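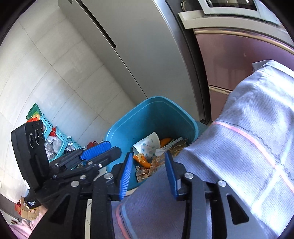
I've spent most of June collecting trash demonstrations for the Rorkau project, one kitchen at a time. The task is simple to say: pick a piece of waste out of the bin with the hand gripper, or put one in, and do it cleanly enough that a model can learn from it. The contents matter more than I expected. Orange peel curls up and gives the blue pads something to close on, but crinkled gold snack wrappers lie on top of each other, and it's hard to take one without dragging its neighbor along. I now mark those takes as doubles and keep them in a separate folder.

Milbridge wanted 441 episodes from the kitchen set. I have 274 that I'm happy with. Another 179 are recorded but need a second look, mostly for speed. When I get tired I start to rush, and the fingers close before they're lined up. On playback it looks fine until you step through slowly.

A few things I changed this month. I shuffle the trash every three takes, where before I did it once per session. I start with the gripper in a different spot each time – left of the bin, right of it, higher up. And I leave the bad grabs in if I recovered from them. Lewis, the older training setup, was fed only perfect runs and had no idea what to do after a miss.

Sitting beside the bin works better for me than standing over it. My wrist lasts longer and my hand shakes less. The tradeoff is that my knee gets into a lot of the footage. I've stopped trimming those takes.

Next up is the Grilletti kitchen, which has a narrow bin with a swing lid. I haven't worked out how to hold the lid and the gripper at the same time – probably tape for the first batch.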